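Tuesday, 6:40 a.m.

Started on the cast pages for Lomden before work. The series has 30 credited performers in its first season, and I have usable birth dates for fewer than half. The production company in Pikirden sent a press sheet that gives ages only, with no reference date, so an age of 27 could mean either of two birth years. I am leaving the year blank in those cases and putting the age in the notes field with the source.

Height is the worse field. The sheet is in centimeters, the older site entries are in feet and inches, and whoever imported them rounded before converting. The lead actress is listed at three different heights on three pages of our own database. I took the figure from her agency card, stored it in centimeters, and let the template do the conversion. The other two values went into the change log. 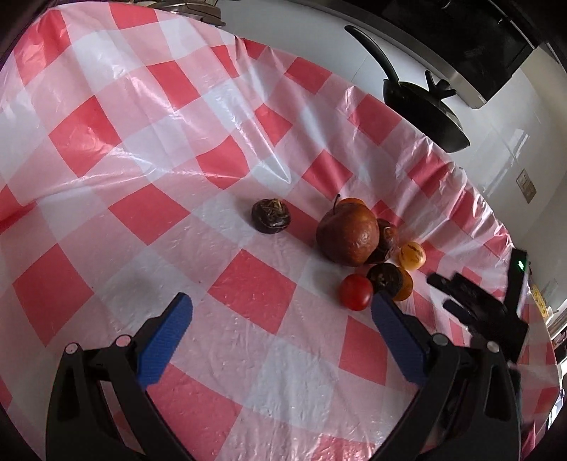

The second problem is name matching. The actress credited as Lý in the pilot is credited under a longer name from episode 2 onward, and the import script treated these as two people. It also drops the accent, which merged her with a singer who has an unrelated page. Split the records by hand and moved the film credits back. The singer keeps the old page address. The actress gets a new one, and I set a redirect from the misspelled version that most searches land on.

Checked the merge list afterward for the same fault. It has 300 rows. I got through 40 and found two more bad merges, both with short names and both from the Grodimley import. I should have run that import on a test copy first. Will sort the remaining rows by name length tonight, shortest first.

12:15 p.m.

Lunch at the desk. Awards fields: the Grodimley festival lists nominations and wins in one column, separated by a slash, and the script read every entry as a win. Four cast members currently have awards they did not receive. Corrected those by hand and turned the script off for that column.
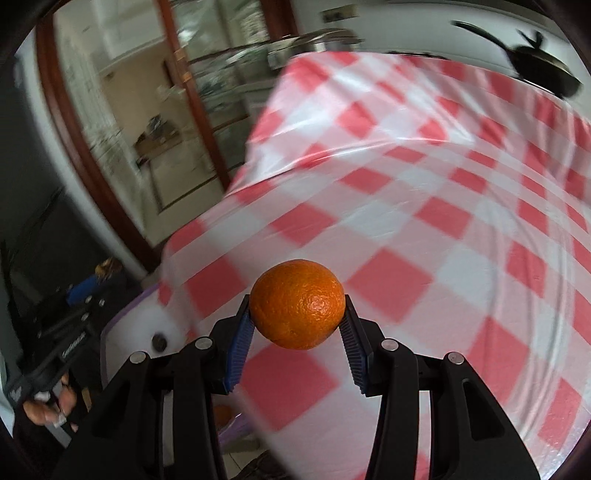

Profile photos are next. Half the headshots in the Lomden folder are too tight for the square crop, and the template cuts off the chin. The new crop needs the subject near the center, slightly low, with clear space on both sides. An orange held between two blue pads sits in that position, a little below the middle, and a face at that placement would pass. I wrote the rule into the style notes as a placement and left out any percentage. The full-length stills stay out of the profile slot and go in the gallery.

Still open: birthplace for the supporting cast, the rest of the merge list, and a reply from Pikirden on the date the press sheet was written.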